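Thread: Skerura College wants a permit for the steps. Anyone else writing in?

Campus & Speech board - 3 pages of older posts archived

fetar_reader
OK, who else has read the new "expressive activity" rules at Skerura? Starting in the fall, any group of more than a handful has to file for a permit before it can hand out leaflets or speak on the library steps. The library steps! People have been arguing on those steps since before I was born, and it's one of the things I love most about the place.

Adel Ait Brahim has put up an open letter asking the college to drop the permit part and keep the rest. It had 278 names at lunch and I'm so happy about it. The comment period runs to the end of May. Please read the whole policy first, it's only a few pages, and section four is the one that matters.

Bratum_Bee
Signed! And sent a separate comment. I went a bit long (sorry to whoever opens the inbox) but I had a lot to say about the notice period. You can't file for a permit ahead of time to respond to something that happened this morning.

siuming_f
I'm going to be the sour one. I work the front desk in the library and I don't think the rule is crazy. Last spring we had two groups on the steps with speakers going and students couldn't get in the door for an exam. What is the college supposed to do, hope for the best?

fetar_reader
Siu-ming, fair, and I'm glad you posted. But blocking a door is already against the rules, and so is amplified sound during exams. Both are in the old handbook. They could enforce those two tomorrow without asking anybody to fill out a form before opening their mouth.

siuming_f
They could, if there was anybody to enforce it. After six it's me and one guard.

Vilhjalmur_I
Alum here. I don't like the permit, but I don't like the open letter either. It calls the dean a censor in the second paragraph, and that's where I stopped. She inherited this mess. You want her to change her mind, so give her some room to do it.

Adel_AB
I wrote that paragraph and I'll own it. I've taken the word out as of tonight, and people who already signed got an email about the edit. The ask is the same. We're at 415 now, which blows my mind!

Bratum_Bee
Adel that's great. I'm all fired up now, so expect more comments from me.

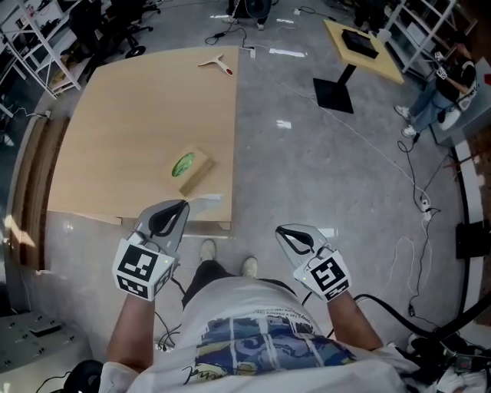
Big table, both hands full, Zamfir

Anyway, question for whoever knows: do comments from people outside the college count? My cousin wants to write but she only lives nearby.

Esben_B
Yes, they take them from anyone. I called and asked. Staff, students, alums and neighbors are sorted into separate piles, but all of them get read. Put your connection in the first line so it lands in the right one.

I was on the student council back when they tried a sign-up sheet for the same steps. It lasted one term. One club booked every noon slot, and the other clubs just stood six feet to the left of them and talked anyway. It was kind of wonderful.

siuming_f
Ha, I remember that sheet.

elinborg_o
New here, hi everyone! I teach one section of civics at Skerura and I'd love for my students to weigh in, whichever side they land on. Does anyone have the policy as plain text? The version on the site won't print right.

fetar_reader
Welcome Elínborg! Sending it to you now. Please tell your students that comments in favor of the rule are welcome too. I mean it, I'd much prefer a real argument to a pile of copies of the same letter.

Bratum_Bee
Back to drafting in a minute. 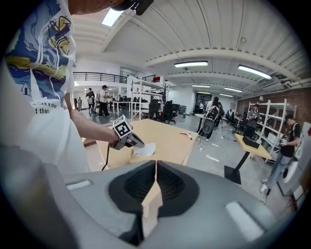

Same table, from down low

Esben, do you still have anything in writing from the sign-up sheet days? That would be gold for section four.

Esben_B
Minutes, yes. There's a vote in there, 174 against keeping it. I'll scan them when I get home from work.

Vilhjalmur_I
Read the edited letter. Much better. I still think "reckless" in the last line is a stretch, but I signed it.

siuming_f
I'm not signing. I am sending a comment though, asking for a second guard in the evening and a clear path to the door. If they did those two things I could live without the permit.

Adel_AB
Siu-ming, would you let me quote that in the cover note? With or without your name. I think it's the best idea in the whole thread.

siuming_f
Without. But sure, go ahead.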